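Everybody in my feed is posting their "forever tumbler" again, so I'm doing a thread on whether the forever part holds up. I have doubts. 1/7

Mine is a pink Julura. I bought it in January of last year, full price, mostly on the strength of the words "chip resistant" on the product page. I'd like to know what they resisted. 2/7

In fairness, the steel is fine. The rim still shines. Coffee stays hot through my morning commute, and iced tea makes it to lunch. The same goes for the cheap Ledlow cup I got at a gas station, at less than half the price. 3/7

The color coat is another story. First chip came early, low on the front. Then one up near the middle. Then the right side started going in patches. No dishwasher, ever – I washed it by hand with a soft sponge like the little card told me to. 4/7

I read reviews before buying. The Julura page had 1,563 of them, nearly all five stars, and most of the ones I opened were from people who'd owned it a week. "Arrived today, love the color!" Sure. Come back in a year and tell me how the color's doing. 5/7

Emailed the company. It took them 17 days to answer, and the answer was that wear to the finish is "cosmetic" and not covered. I paid extra for pink. The plain steel one was 9 dollars less. If the finish is cosmetic, what was the 9 dollars for? 6/7

People keep telling me to switch to Nultis or Laitinen. Maybe they're better, maybe they just have nicer ads. Show me one that's been in a car cup holder for a year and I'll listen. Until then I'm buying bare steel, and the pink one stays on tea duty at home. March 2023 condition: 7/7

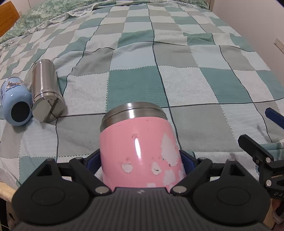 The pink Julura. Rim still shiny, paint peeling down the right side and lower front.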